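Search this notebook
Home Entries Rooms Supplies People Log out

Jan 19, 2021
Wall hooks, small table, and what to do about that wall

Okay, writing this up while I still remember it, because in December I didn't and then Arvid asked me three times what adhesive we'd used on the Karno side and I had no clue.

So the job is the little white hooks, the square stick-on ones with the round knob in the middle. Pramila wants them for aprons and the light stuff (keys, a dust cloth, the tape measure that walks off every week). They are NOT for coats. I'm writing that down for Tarun in particular, who has hung a backpack on everything we've ever put up!

The wall is off-white and it's seen some life. Scuffs all over, and I'm not going to pretend I love the color, but painting belongs to a later month and a different budget. I wiped a patch with the mild soap first, then the alcohol wipes, and gave it a good long wait with a cup of tea.

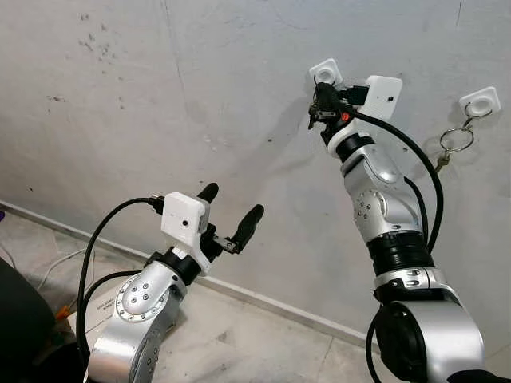 Height is the thing we argued over. Sunita says shoulder height, Jyoti says shoulder height for whom, and fair enough, she can't reach half the shelves in the Maurya room. We settled on 42 inches off the floor for the lower set so everyone can use them, and if the tall people have to bend a little, they'll live. The pencil line goes on with the long level, lightly, please. The last person who did this pressed so hard I could feel it with my thumb.

The packet says to press each hook hard and leave it alone for a day before hanging anything. I'm going with the full day. Florow, who sell us these, have a sheet that says 80 minutes is fine for paper and ribbons and such, but I don't trust myself to hang only ribbons.

The table next. It's the square white one with the skinny crossed legs, and I like it a lot more than I expected to. It's light enough to shift by yourself, and the rounded edges are kind on hips. The top has its scratches and smudges, worst toward one front corner. I want to try baking soda paste on the smudges before anybody says the word "replace." Scratches I can live with. There's a flat little white disc out on it too, coin-sized, so if you're missing one, come and claim it.
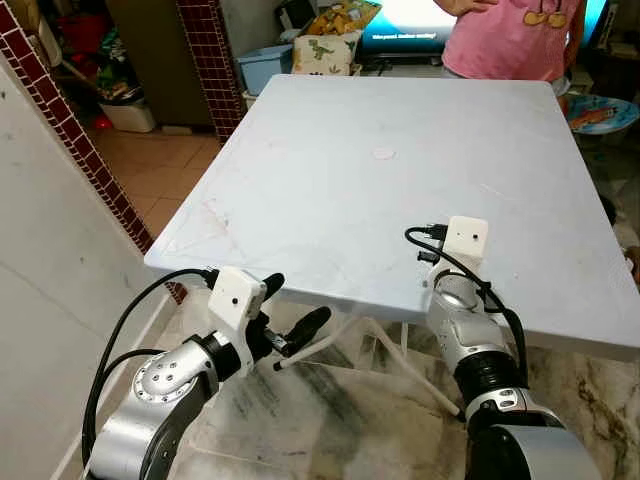 The stains

Now for the part I've been putting off. Below the hooks the wall is a mess: a faint gray streak under one, a darker smudge with black specks and a drippy trail under the next, and then a long dark smear going off at a slant. Plus a sprinkle of gray marks up to the left. My plan is melamine sponge, barely damp, small circles, starting with the faintest one so I can see what it does to the paint. Then soap. If the dark ones won't budge I'll ask Pramila about a touch-up pot from Cindeo.

The floor could use a mop as well, there's a streaky gray patch near the wall. It's a marble-type floor, so no vinegar, please, I mean it.

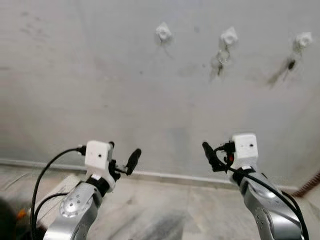
Supplies and loose ends

Order the 100 pack of alcohol wipes, the small one is silly money. Sponges we have. Arvid has the good level and should bring it back.

Spacing, for whoever does the next row: measure from the center of one knob to the center of the next, and leave room for a hand in between. I'd like them level this time, as the row with three in it climbs a bit to the right and once you've noticed, well, you've noticed.

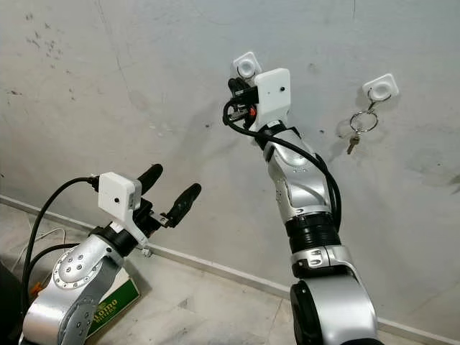

Jyoti asked if we could put a second row in by the door, and I said yes before thinking, so that's on me. Same hooks, same height, same waiting time. I'll do the wiping if she does the measuring. Tarun can hold the level and keep his backpack on the floor.

Still to check: whether the tape measure is in the Karno drawer or in Sunita's bag again.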